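# Chapter 7: Choosing a Ready-Made Kit

By this point in the book you have met the parts of a household robot one at a time: the base, the arm, the gripper, the wrist camera and the software that ties them together. Few readers will build all of these themselves. Most schools, small workshops and housing providers buy a kit, and the quality of that choice decides how the next few years go.

This chapter follows one product from the sales sheet to the first week of use. The product is the Drellwood, a single-arm kit sold by Lutetti. It comes with a simulator called Onu, and the two are priced together. We chose it as our main case because it is an ordinary kit at an ordinary price, with strengths and faults you will meet again in others.

## After this chapter you should be able to

- read a kit's sales sheet and pick out the claims that can be tested
- explain what a bundled simulator can and cannot tell a buyer
- plan a short trial before paying in full
- work out the yearly cost of a service plan

## 7.1 What is in the box

The Drellwood kit contains an arm, a two-finger gripper, a wrist camera, a power unit and a licence for Onu. The wheeled base is sold separately. Buyers often miss this, as the base appears in most of the advertising. The basic kit costs £2,461 before delivery. A service plan adds £75 a month and covers repairs, spare finger pads and updates to the simulator.

The sales sheet says that the arm can be set up in 50 minutes. A claim like this can be tested, but first ask what it includes. In this case it covers bolting down the arm and connecting the power unit. Setting up the camera is a separate job with its own section in the manual.

## 7.2 Trying the kit before it arrives

Lutetti lets customers use Onu as soon as the deposit is paid. You can load one of the supplied rooms, drive the arm about and look through the wrist camera. Many makers now offer something similar, and it is worth an afternoon of your time.

Start with the camera view, as it shows how much the robot has to work with at any moment. A person standing in a room takes in most of it at a glance. A wrist camera pointed downwards may show only a piece of furniture and a stretch of floor. 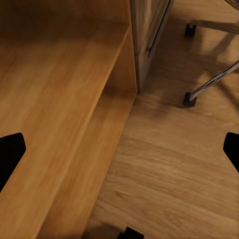 *Figure 7.1 A simulated room from the robot's side. The open gripper fingers show as black shapes at left and right, with two chair legs on the floor at upper right.*

Two points in Figure 7.1 matter to a buyer. The first is that the fingers take up part of the view. Any object behind them is hidden, and the software must either remember it or move the arm to look again. The second is the wood. The panel on the left and the floor on the right are close in colour, and both have a visible grain. Software that finds edges by colour alone may struggle with a room like this, so ask the supplier which method their kit uses.

Chair legs are also a good test. They are thin, some are shiny, and the rest of the chair may be well out of view. If you plan to use a robot near dining furniture, load a room with chairs in it and see how close the planned path comes to them.

## 7.3 What a simulator leaves out

A simulated floor has no crumbs on it unless someone has put them there. Cables do not work loose, and the light stays as it was set. Onu does model shadows, and the time of day can be changed, but it does not model dust on the lens or wear on the finger pads. Treat a good result in the simulator as a reason to hold a trial – it does not replace one.

The housing provider at Skallville, whose purchase is followed through the rest of this chapter, learned this in its first month. The arm had done well in every supplied room. In the real flats it stopped often, mainly beside low furniture, and the cause was traced to camera settings that had been left at their defaults. Lutetti corrected them under the service plan. The provider lost nearly 7 working days all the same.

## 7.4 Terms used in this chapter

**Bundled simulator:** a simulator sold as part of a kit and set up for that kit only.

**Occlusion:** the hiding of one object by another, including by the robot's own parts.

**Service plan:** a paid agreement for repairs and updates after purchase.

**Trial period:** the time in which a kit may be returned. For the Drellwood it starts on the date of dispatch, so days spent in delivery are counted.

The next section sets out the Skallville purchase in order, beginning with the written request sent to suppliers in September.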